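16/02/2026

Second week with the Rondier on the wrist and the first one with proper numbers. Set it against the time signal at seven this morning, full wind, forty turns of the crown, no resistance change until the last two. The movement is the hand-wound Nakamura they put in all the steel models after the case redesign. It runs at the usual modern rate and hacks cleanly. The old Wistatmont I sold in July did neither.

Rates so far, in seconds per day. Dial up, plus 4. Dial down, plus 5. Crown down, minus 2. Crown up, plus 1. Crown left, minus 3. Spread of eight seconds across five positions, all taken at full wind. At 24 hours the amplitude drops by more than I would like and the crown left figure goes to minus 9. I have not regulated it and do not intend to until the oil has had another month to settle, if it does settle. On the wrist the errors cancel to plus 2, so there is no practical reason to open the case.

The case back is a press fit. I had expected a screwed one from the catalog drawing, which shows notches. The notches are decorative. Water resistance is given as 200 meters, and I am doubtful about a press-fit back at that figure, whatever gasket is behind it. I will keep it out of the pool until it has been on a dry pressure tester. The shop wants 215 for a test, gasket set and new crown seal together, and that seems high for an hour of work – though they do give a printed result.

Serial number is 1,563 of a stated run of 900. I read it three times with the loupe. Either the numbering did not start at one or the run was extended without the paperwork being changed. Wrote to Rondier on the first day and have an automatic reply so far. 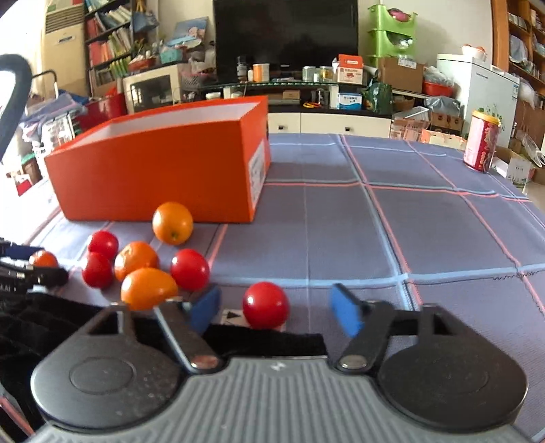

Crown action next. The Rondier pulls to two positions, and the first does nothing, a leftover date position on a watch with no date. Setting is smooth with a small jump of the minute hand when the crown is pushed home, always forward, less than half a minute. Compensating for it is easy enough once known. I have also been back and forth over straps, as the steel bracelet is 6 mm too long even with all the removable links out, and today I settled on colors. The blue-gray plaid of the tablecloth, with its pink and light blue lines, is close to what the dial does in north light, and a plain gray canvas strap would sit well with it. Orange I had considered for contrast, but after looking at the bright orange of that cardboard box against the same cloth I have dropped the idea. It pulls the eye away from everything else, and a strap should not be read before the hands.

Ordered the gray in 20 mm from Skiditley, quick-release bars, short length. They also list a navy with a white stitch. Left it.

Lume test last night. Ten minutes under the desk lamp, then lights out. Hour markers legible at four hours, hands legible at six. The marker at nine is weaker than the others from the start and was gone by hour three. Under the loupe the fill is thinner there and does not reach the inner edge. It is a minor fault and I would not send the watch back over it, but it goes in the list with the date position and the serial number.

The crystal is domed sapphire, coated on the inner side only. Distortion begins at the minute track when the watch is tilted past thirty degrees or so and makes the last two minutes of each quarter hard to read. The Wistatmont had a flat crystal and none of this. It also had a scratch from one end to the other by the second year, being mineral glass.

Thickness by caliper 12.4 mm with crystal, 11.1 without. Lug to lug 47.2. The catalog has 46.5, which may be measured at the top of the lugs. Weight on the kitchen scale with bracelet 148 g, head alone 79 g.

Power reserve run to start tonight. Full wind at 22:00, dial up in the drawer, no wear, readings morning and evening until it stops. The claim is 45 hours. The previous attempt was spoiled when I wound it out of habit at breakfast, so the watch goes in the drawer with a strip of paper tape over the crown, and I will wear the quartz until it is finished.

Still to do: demagnetize before the next set of positions, check the bracelet pins for play, find the second spring bar tool. Timing sheet is in the back of the green notebook, page after the Wistatmont figures.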